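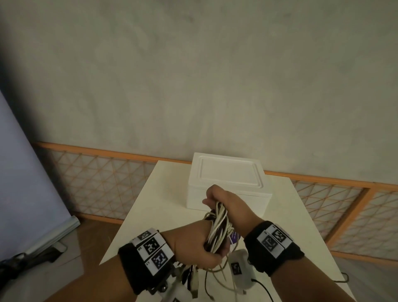

My sister reckons a drawer you haven't opened since December is a drawer you can empty straight into the bin, and she told me so down the phone the minute I mentioned I was having a clear-out. She would say that. She moved house with two suitcases and a plant.

I'm the other sort. I moved into this flat with 26 boxes, four of them marked MISC, and one of those MISC boxes followed me from my last place without ever being unpacked there. So when I decided to spend my week off getting the spare room back I knew what I was in for (or I thought I did!).

Wednesday 22nd May was day one and I started with paper, which was a mistake. Paper is slow. Every envelope has to be opened and half of them make you feel something. I found the manual for a Duno bread maker I gave away years ago, a parking fine from Zekulholm that I'm fairly sure I paid, and a letter from the gas people telling me I was 20 pounds in credit. By teatime I'd filled one recycling bag and read an entire school diary from when I was thirteen. It was mostly about netball.

Thursday went better. I did clothes, and clothes are easy if you're in a bad mood – I put the radio on loud, tried nothing on and went purely by whether I'd be cross to see it in the morning. Out went three pairs of jeans, a Puma tracksuit top with a broken zip and a coat I bought for a wedding in the rain. I kept the green jumper. I'm always going to keep the green jumper, it's got a hole in each elbow and I don't care.

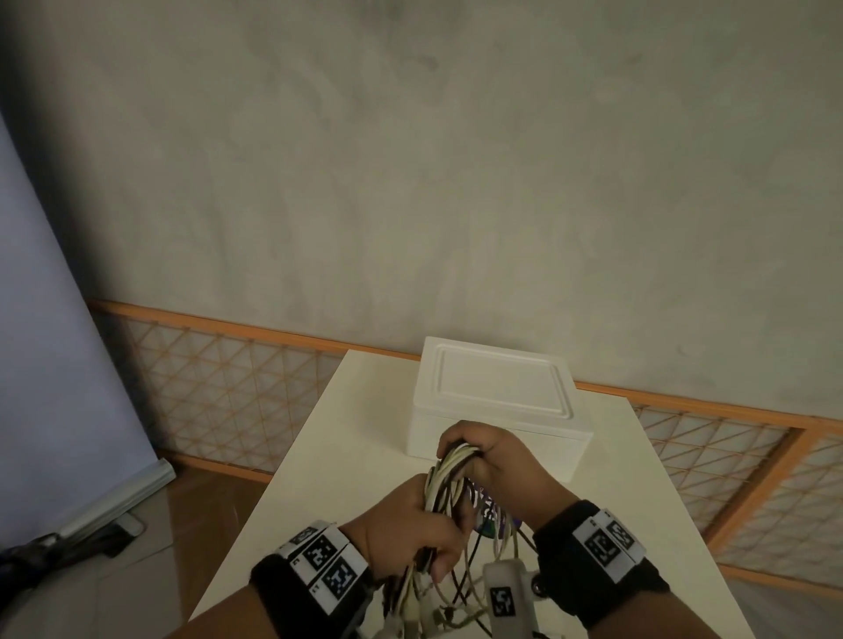

The other thing I did on Thursday was set myself a rule about "might come in handy", because that's where I come unstuck. If I can say out loud what it would come in handy for, and when, it stays. If I find myself saying "well, you never know", it goes in the bag by the door. I felt daft talking to myself over a box of jam jars, but it did work on the jam jars. I've never made jam.

It didn't work on photos. I had 2,415 of them on my old laptop and 1,094 of those were the same fortnight by the sea, so I gave up and made a cup of tea, and they're all still there. Another week, maybe.

I also signed up for a selling app called Gronomum, after my neighbour went on and on about it. So far I've sold a lamp and had a very long conversation with a stranger about whether a bookcase would fit in a small hatchback. It wouldn't. He came anyway, had a look, bought a footstool instead and seemed delighted with it, so good for him.

As for the spare room, you can now walk all the way to the window and open it, and I've put a chair there. Two of the MISC boxes are still behind the door. I've looked inside one of them and shut it again, and my sister is coming on Sunday, so if anyone has a big blanket I could borrow to throw over the pair of them, let me know in the comments.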